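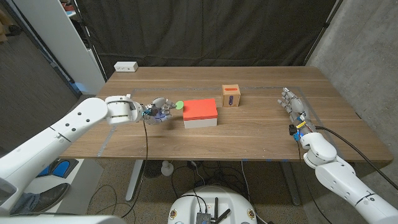 Wevthorpe work table, walnut-style top on grey metal legs.

Wevthorpe Work Table
£274 including VAT. Delivery £13 to mainland addresses.

The Wevthorpe is a plain, solid work table for sorting, packing, model making, repairs and general bench use. It has a wooden top with a warm brown walnut-style surface, and the seams between the planks are left on show. The legs are grey metal. There is no drawer and no shelf underneath, so the space below is free for a stool, a bin or a small fan.

We designed it for rooms that get used for more than one job in a week. Most of our customers have it in a workshop, a hobby room or the back of a small shop. It is also bought as a desk, though people who sit at a desk all day may prefer our Gidau model, which has a shallower top and a rounded front edge.

The top

The surface is flat from edge to edge and the finish has a low sheen. The plank seams can be felt with a fingernail but will not catch paper or card as you slide it across. Colour varies from one top to the next, and two tables ordered together will be close in tone without being a perfect match. If you need a matched pair, say so in the order notes and Paloma Nakamura in our finishing room will pick them out for you. This adds up to a week.

Many people mark out a working area on the top with tape. Cloth and paper tapes are fine on this finish for ordinary use. Peel them back slowly and low to the surface, and wipe off anything left behind with a damp cloth and a drop of washing-up liquid. Do not leave packing tape in place for months at a time. It can lift the finish when it comes away, and we don't cover that under the guarantee.

Boxes, tins and cartons can be slid about without trouble as long as there are no staples on the underside. Use a mat for hot glue, soldering and cutting. A mug will leave a ring if it stands overnight, and the ring will usually come out with the wax supplied.

The legs

The legs bolt to fixing plates under the top. Each foot can be wound up or down to take out a wobble. On carpet, set the feet first, leave the table for a day to settle and then check it again with a level. The feet have a smooth face and will not mark a hard floor.

Putting it together

Assembly needs 2 people and a clear bit of floor. The hex key and spanner are in the box.

Lay the top face down on a blanket.
Fit the legs finger tight, then go round again with the spanner.
Turn the table over with one person at each end. Do not drag it upright on its legs.
Wind the feet until the top is level.

Please check the top before you throw away the packing. Marks reported after 300 hours of delivery can't be claimed from the carrier. Write to Everett Marchetti at the Wevthorpe office and attach a photograph.

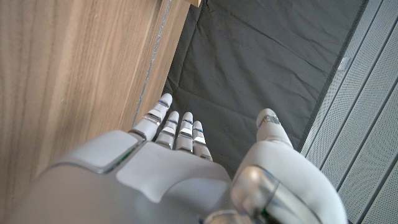 Wood and fabric want different care, and it is worth keeping two cloths if you have both in the same room. For the table top, dust with a dry cloth and go with the grain. Use a barely damp cloth for spills and dry the area straight afterwards. Spray polish will build up in the seams and turn cloudy, so leave it off. Dark grey fabric shows sawdust and pale fluff more than most colours, and a vacuum with a soft brush will lift it better than a cloth will.

Spares and extras

Replacement feet, bolts and fixing plates are kept in stock and can be ordered singly. The Tendix cable tray fits under the back edge of the top with four screws and holds a power strip and its spare lead. We recommend it if you would otherwise stand the strip on the table. The Baptiste edge guard is a clear strip for the front edge, cut to length before it leaves us.

Guarantee and returns

The legs and fixings are guaranteed for ten years and the finish for two. Tables can be returned unassembled within a month of delivery. Assembled tables are taken back at our discretion, and Reginald Escobedo will arrange a collection and tell you the cost first.

Last updated: April 4, 2026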